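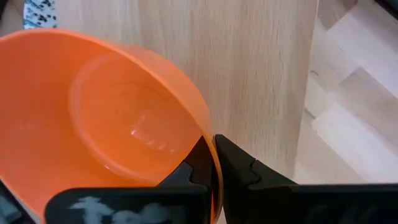 Notes on a Guided Stay in the Pamus Valley

The following account concerns a walking holiday taken in the Pamus valley under the direction of Stirnasero, a small operator which arranges guided stays for parties of no more than 14. It is offered for the benefit of readers who have written to enquire whether the programme is suitable for those without mountain experience. In my opinion it is, subject to the remarks below.

Guests are met at the railway halt at Ovia and conveyed to the guest house by minibus. The transfer takes 55 minutes on a narrow road, and passengers who are prone to travel sickness should request a forward seat when booking. Rooms are plain and clean. Towels are provided, but soap is not. 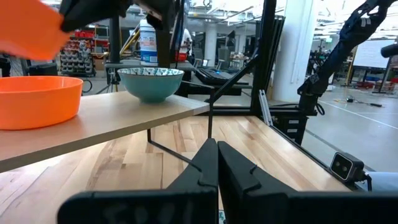

Breakfast is served from half past six, and walkers are expected to be ready to depart by eight. Porridge, flat bread and stewed fruit are set out daily, and eggs may be ordered the evening before. Portions are generous, and a deep, round bowl of the size of the large orange one on the shelf would not be excessive for the porridge on the longer walking days. Packed lunches are prepared by the kitchen and must be collected before departure.

The principal excursion is the ascent to the Srivastava viewpoint, a climb of 402 metres from the valley floor. The path is well marked as far as the second footbridge. Beyond that point it crosses loose stone, and the guide will ask each member of the party to keep a fixed place in the line. Poles may be borrowed free of charge. Our party completed the route in six hours, including a halt for lunch and a delay while a herd of goats was moved off the track.
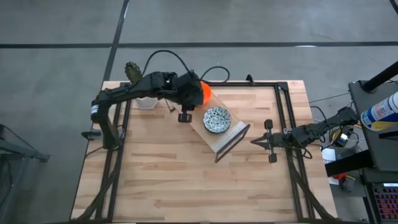

Narendra Rajput

May 23, 2021

Several correspondents have asked about the shorter walks. There is a level riverside route which may be undertaken without a guide, and a half-day visit to the terraced orchards, where fruit may be bought from the growers in August. Visitors are requested to carry small notes, as change is seldom available.

Reservations are made directly with the operator, and a deposit is payable at the time of booking. Cancellations received fewer than six days before arrival are not refunded, although a change of dates is usually permitted. Boots should be worn in before travel. The guest house has a drying room, but it is shared by all guests and fills quickly after rain.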